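4. Setting up the Grotirura 300 for a supper or toast

This section covers the hot drinks urn from unpacking to the first pour. It applies to the Grotirura 300 supplied with the Bultuvel Supper Kit. If you have the small countertop urn, the lid and tap are different and you should use the sheet that came with it.

Revision 2021-06-17. Replaces all earlier copies of this section.

Read the whole section before the day of the event. Filling and heating take longer than most hosts expect, and the urn cannot be moved once it is full.

4.1 What you need

Urn body with power cord attached
Lid with locking ring
Tap, 2 rubber washers and 1 wing nut
Spice basket and center post
Drip tray
Sight glass brush
A grounded wall outlet with nothing else plugged into the same circuit

The kit does not include cups, ladles or an extension cord. Do not use an extension cord with this urn.

4.2 Choosing where it goes

1. Pick a level, sturdy surface that can hold the full weight of the urn. Folding tables are fine if the leg locks are closed and the top does not flex when you lean on it.

2. Put the urn close enough to the outlet that the cord hangs loosely and nobody has to step over it.

3. Leave a hand's width of clear space on every side, and more above. Steam comes out of the vent in the lid and will mark a low shelf or curl paper decorations.

4. Turn the urn so the tap faces the guests and the switch faces whoever is serving.

5. Slide the drip tray under the tap. The lip of the tray goes toward the urn.

CAUTION: Do not set the urn on a tablecloth that hangs within reach of small children. If you want a cloth on the rest of the serving area, stop it short of the urn.

Keep candles at the other end. Hosts often plan a candlelit table for a toast night, and the lid vent will put out a candle or send wax sideways.

4.3 Fitting the tap

1. Put one washer on the threaded end of the tap.

2. Push the threaded end through the hole in the urn from the outside.

3. Put the second washer on from the inside, then the wing nut.

4. Tighten the wing nut by hand while holding the tap upright. Do not use pliers. An over-tightened washer bulges and leaks.

5. Close the tap. The handle points straight up when closed.

6. Pour in enough cold water to cover the inside of the tap and wait a few minutes. If water drips from the joint, drain the urn, check that both washers are flat, and start again from step 1.

Note: New washers are stiff. If the joint weeps on the first try, soak them in warm water and refit.

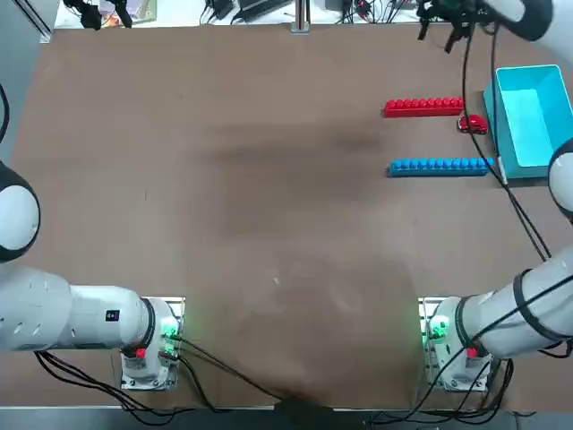
4.4 Filling

The urn can be used for cider, mulled wine, hot punch, tea or plain water. It should not be used for soup, gravy, milk or anything thickened with flour or oats. These settle on the heating plate and burn, and the taste stays in the urn for a long time.

1. Drain the test water.

2. Stand the center post in the well at the bottom of the urn. It should sit flat and not rock.

3. Pour in the cider or wine cold. Strain anything with pulp first. Unfiltered cider is fine as long as you leave the last inch in the jug.

4. Fill to a point between the MIN and MAX lines inside the urn. Do not go above MAX even if there is only a little left to pour.

5. Put the spices in the basket. Whole spices only – cinnamon sticks, cloves, allspice berries, strips of orange peel. Ground spice goes straight through the holes and clouds the drink.

6. Slide the basket onto the center post. It will stop at the collar.

7. Add sugar or honey now if the recipe calls for it, and stir with a long wooden or plastic spoon until it has dissolved.

8. Put on the lid and turn the locking ring until it clicks.

CAUTION: Do not add spirits to the urn. If guests want rum or whiskey in their cup, pour it into the cup and fill up from the tap. Keep open bottles well away from the urn while it is heating.

Hosts serving a mixed crowd usually put plain cider in the urn and offer the rest on the side. It makes the drink safe for children and drivers, and you only need one urn. Label the urn either way. A folded card in front of the drip tray is enough.

4.5 Heating

1. Check that the switch is at OFF.

2. Plug the cord into the wall outlet.

3. Turn the switch to HEAT. The red lamp comes on.

4. Leave the lid closed while the urn heats. Lifting it to check adds several minutes each time.

5. When the red lamp goes out and the amber lamp comes on, the drink is at serving temperature. Turn the switch to HOLD.

6. Draw a little into a cup, pour it away, then draw a second cup and taste it. The first cup is always cooler than the rest as it has been sitting in the tap.

Adjust the flavor at this point. To add sugar, dissolve it in a cup of the hot drink first and then stir it back in. Never drop sugar or spice in from above without turning the switch to OFF, as the drink can foam up.

Take the spice basket out when the flavor is right. Cloves in particular get bitter if left in all evening. Use the hook on the spoon handle or a pair of tongs.

Note on altitude: The urn leaves the workshop set for use up to 2,000 feet. The test kitchen at Wusstead is at 1,691 feet and the heating instructions were written there. Above 2,000 feet, turn the altitude screw under the base one full turn to the left before filling. Without this change the amber lamp may not come on and the drink will go on simmering.

4.6 Serving the toast

If everyone is to drink at the same moment, the urn needs some planning. One tap fills one cup at a time, and a line forms quickly.

1. Start pouring while the last course is being cleared, well before the speaker stands up.

2. Have one person at the tap and another carrying. The person at the tap should not leave it.

3. Fill cups to two-thirds. A full cup of hot cider is hard to carry and harder to raise.

4. Set the filled cups on trays and cover each tray with a clean dish towel to hold the heat.

5. Serve the far tables first.

6. Signal to the speaker when the last tray has gone out.

Warm the cups if you can. A rinse with hot water is enough for ceramic mugs. Thin glass should be warmed slowly or not used. Paper cups need sleeves.

For an outdoor supper in November, add time between courses and keep the cups indoors until you need them. Cold mugs take the heat out of the drink before it reaches the table.

If there are poems or songs before the toast, ask for the running order in advance and mark the item before the last one. That is when to begin pouring. Readings nearly always run long – singing less so.

4.7 Refilling during the event

1. Watch the sight glass. When the level reaches the lower mark, turn the switch to OFF.

2. Wait until the drink has stopped moving, then unlock and lift the lid, tilting the far edge up first so the steam goes away from you.

3. Pour in the new drink slowly.

4. Replace the lid, lock it, and turn the switch to HEAT.

5. Put a card on the tap so guests know it is not ready.

CAUTION: Do not let the urn run dry with the switch at HEAT or HOLD. The cut-out will trip and the urn will not work again until it has cooled completely and the reset button under the base has been pressed.

4.8 Common problems

Red lamp does not come on. Check the outlet with a lamp. If the outlet works, press the reset button under the base with the urn unplugged and empty.

Drink tastes flat. It has been at HEAT too long with the lid off. Add a jug of fresh cider and a strip of orange peel.

Tap runs slowly. A piece of spice or peel is in the tap. Turn the switch to OFF, open and close the tap a few times over a mug, and if that does not clear it, drain the urn from the top when it is cool and take the tap off.

Sight glass is cloudy. Usually cider pulp. It does no harm during the event. Clean with the brush afterward.

Drip tray fills quickly. Check that the tap handle is returning to straight up. Guests tend to let go of it halfway.

4.9 After the event

1. Turn the switch to OFF and unplug the urn.

2. Let it cool with the lid off. Do not cool it with cold water.

3. Drain what is left through the tap. Leftover cider can be kept in the refrigerator in a covered jug and reheated once.

4. Wash the inside with warm water and dish soap. Do not put the urn body in a sink or dishwasher.

5. Take the tap apart, wash each piece and leave the washers off until the urn is next used.

6. Dry everything with a cloth and store the lid upside down on the urn so air can get in.

Replacement washers and spice baskets are listed in the Shokri parts catalog. Questions about this section go to Nima Fallahi, and questions about repairs go to Keyvan Akbari at the workshop. Have the serial number ready. It is on the plate next to the reset button.

Continue to section 5 for setting out the cold buffet.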